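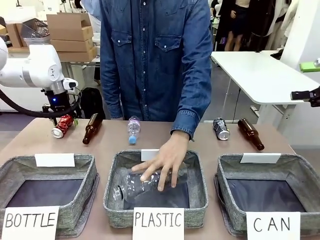
*Sorting table, bins labeled BOTTLE / PLASTIC / CAN. Clear bottle in the center bin, six items still out behind.*

April 4, 2021 – Ballanholm workshop, sorting build

Goal for the session was to get the table layout fixed so we stop re-teaching positions every time somebody moves a bin. Layout is now: felt bins along the front edge, BOTTLE left, PLASTIC center, CAN right, items in one row behind them, all lying on their sides. Arms reach in from both ends.

**Layout**

- Row of items sits 108 mm behind the back rim of the bins, measured to the nearest point of each item. Less than that and the gripper housing touches the felt on the way down.
- Bins butted together, no gaps. Masking tape on the tabletop under the outer corners only. Tape under the middle one lifted when we slid it out to empty it.
- Bottles go in at an angle, neck toward the front of the table. Straight alignment is easier for the planner but I don't want it learning that everything is square to the edge.
- Mix of glass, aluminum and plastic in every row. One can should be crushed. The crushed one is a different problem from the full-shape one and deserves its own line in the log.

The bins are light and they move if an item catches the rim. Considered gluing a steel plate under each. Teodor Laskowska prefers double-sided tape because the bins have to come out for emptying. Trying tape first.

Labels are handwritten capitals on white card, propped at the front. The small cards clipped to the back rims are blank. I'd like to use them for the short codes (B, P, C), facing the arms, so the overhead view has something to read even when a forearm covers the front cards. To do.

**Gripper**

Both grippers on the Brendari firmware, version from the shared drive. Closing force set in the config file and not in the teach panel. The panel value gets overwritten at boot, and I lost most of an hour to that before checking.

Settings in use:

| Item | Approach | Speed | Note |
|---|---|---|---|
| Glass bottle | from above, on the body | slow | never by the neck |
| Can, full shape | from above, mid-length | normal | light force |
| Can, crushed | from above, widest part | slow | grip axis set by hand |
| Plastic bottle | from above, near the cap end | normal | wall gives, watch for slip |

Close time is 600 ms for everything at present. Fine for glass. Too quick for thin plastic: the wall buckles, the fingers report contact, then the wall springs back and the bottle rotates in the grip. Raising it for plastic only means a per-class value, and the config has no field for that. Chmielewska wrote the original parser and left a comment saying not to add fields before the last bracket. No explanation given. I'll branch it and find out.

**Classification**

Clear plastic against a light wooden tabletop is still the weak case. The label around the middle and the cap do most of the work. With neither, the detector falls back on the outline and on reflections, and the reflections move with whoever is standing at the table. Options, cheapest first:

1. Gray mat under the row. Would help the clear items, may hurt the silver can ends.
2. Second light from the left, low.
3. Retrain with more unlabeled bottles. Needs a proper set, so not before June.

Starting with 1. There is an offcut of felt in the Uvum box that should cover almost the full row.

Dark insides on the bins are good for the opposite reason. A clear item inside one is easy to pick out, so the "placed" check can use a simple brightness difference against the empty bin. No need to run the detector there.

**Cabling**

Left arm cable loops down and back around to the left. It clears the table edge in every pose we use now but the loop gets tight when the wrist goes past the center bin. Add a clip at the second joint, leave slack below. The right side needs the same check before we let that arm reach for CAN at full speed.

**Next**

- Tape bins down, rerun the layout with 5 repeats per item
- Branch the config parser, add close time per class
- Gray felt mat, compare detections with and without
- Codes on the blank rear cards
- Cable clip, left arm – also order a spare
- Ask Teodor where the long hex keys went

Stop buttons are to be within reach of whoever has hands over the bins. Keep it that way when the table gets turned.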